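FOR IMMEDIATE RELEASE
29/05/2023

Grollance Opens Shared Workroom to Local Groups

Grollance has opened its brick-walled workroom to community groups and small firms that need somewhere to meet, sort stock or run a class. Bookings are open now for dates from June.

The room has a long run of black-framed windows, with frosted film on part of the lower glass. Fluorescent lights are fitted along the white corrugated ceiling. There is white shelving by the brick wall and a water dispenser next to the windows.

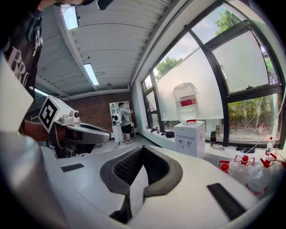

Groups can book the room by the half day or full day, for up to 30 people. Thirteen groups signed up during the trial period, among them the Khokhar sewing class and the parts-sorting team from Triden.

"People asked for daylight, shelves and drinking water, so we started with those," said Seren Parri, who manages bookings at Grollance. "The rest of the furniture can be moved -- we just ask that it goes back afterward."

Caradog Dafis of Linitov, which handled the fit-out, said the brick was left bare at the request of the owners.

Shelf space can be reserved between sessions for a small extra charge. Keys are picked up from the front desk.

Bookings and press: Seren Parri, Grollance, extension 2211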